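**Kitchen corner check – Plandbridge, ground floor**
April 2018

Thank you to everyone who put up with me opening doors and peering under things while they were trying to have their lunch. I've written more than the form really has room for, as I always do, so please read the comments as well as the ticks.

- [x] **Fridge door seals.** Wiped along the folds with a damp cloth. The upper door wants a good firm push to close, so do give it one.
- [x] **Fridge temperature.** Thermometer on the upper shelf read 2 degrees, a touch colder than we need, but I'd sooner that than the other way.
- [ ] **Names on food and drink.** Very patchy! A strip of tape with your initials is plenty, and Ngaio Hapeta keeps a roll in her top drawer.
- [x] **Bottles.** Caps on tight before anything goes back in, please, and stand them well in from the corner of the table – an elbow is all it takes.
- [x] **White table top.** Sound and clean, with no chips that I could feel along the edge.
- [ ] **Floor by the fridge.** Clear enough to walk through, but look where you're putting your feet if there are cables about. Paora Tuhiwai has kindly said he'll bring some clips.
- [x] **Plug and lead.** Tested, sticker number 679, next due in May.
- [x] **Wall behind the fridge.** No damp and no marks worth mentioning. I had a good look with the torch.

Two items still open, then, and neither of them will take anybody long. I'll pop back in May to tick them off, and if the upper door has got any stiffer by then I'll ask Halliday to come and see to the hinge.

The bottle at the table corner, then the fridge with its upper compartment open:
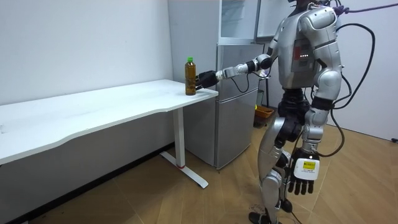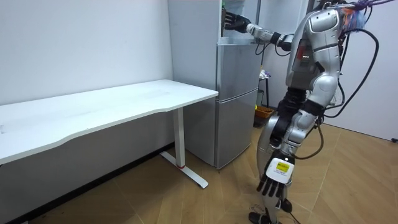 **Lorraine Ruawai**
Health and Safety Representative, Plandbridge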